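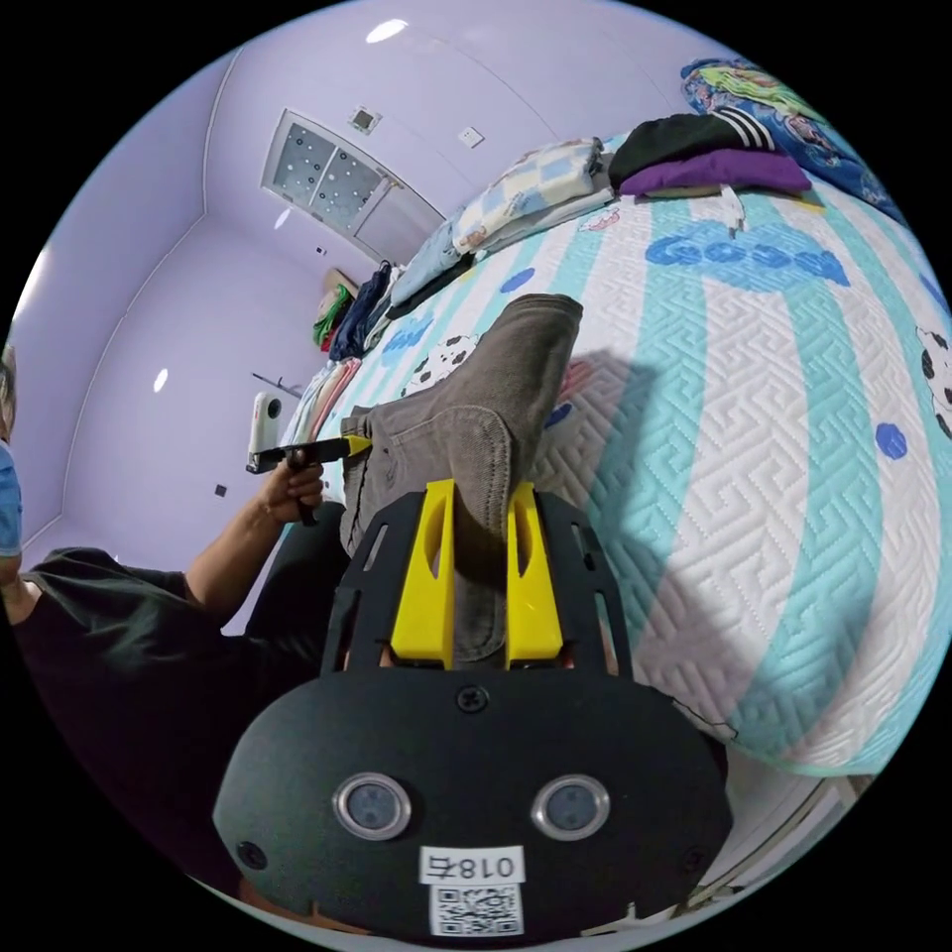 Gray fabric over the quilt, bedroom.

Progress report to the Gallagher Fund: Stindon Clothing Exchange, second period

Dear Bernadette,

You asked for a short report this time, after the last one. We have now passed on 70 bags of clothes, mostly pants, because Stindon apparently buys pants and then thinks better of it. The Wekham drop-off point opened in December, 2 weeks late. The landlord had given us a key to a different building.

Hazel Yazzie has taken over sorting and thrown out my system, which had 10 categories and one user.
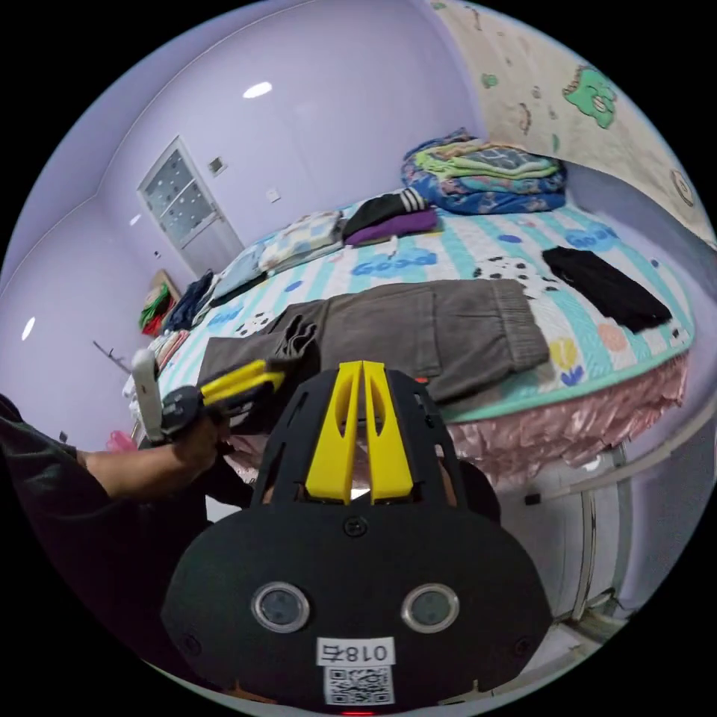

Spending is close to plan except for hangers. We budgeted for the cheap kind and got what we paid for, so Booker bought them all over again and would like it noted that he said so in the spring. The van passed inspection on its second try.

School uniforms are our weak spot. Requests come in August and donations come in June, and we have no dry place to keep them in between. Xiomara Kasprzak is asking Brustex about a storage unit. They have replied once, to say that they would reply. 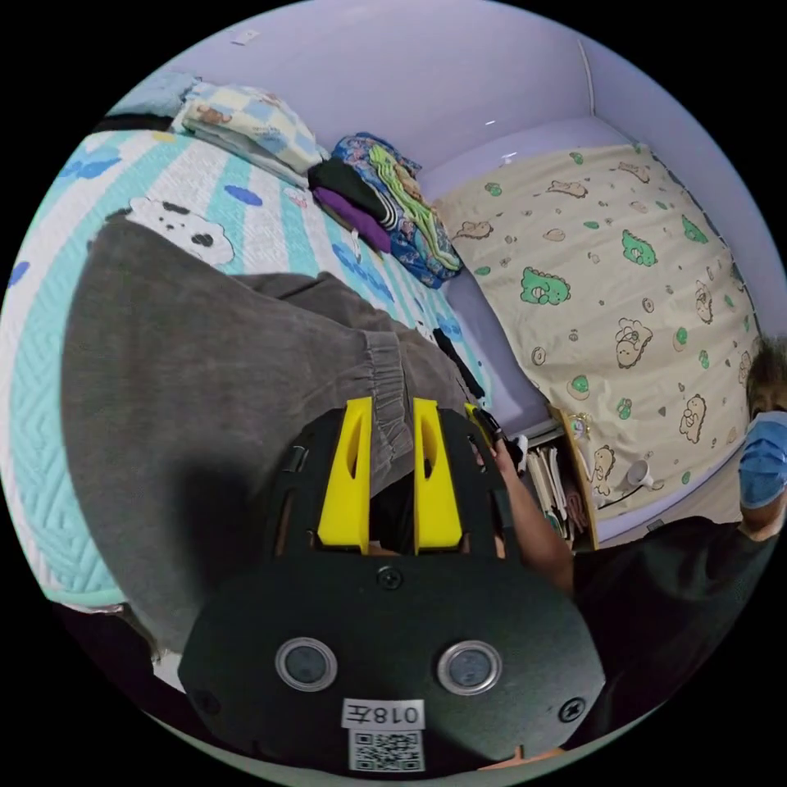
Gray sweatpants on a patterned bedspread.

For next period we'd like to move what's left of the printing money to shelving. Please let us know before Booker goes shopping.

Tuva Lunde
Stindon Clothing Exchange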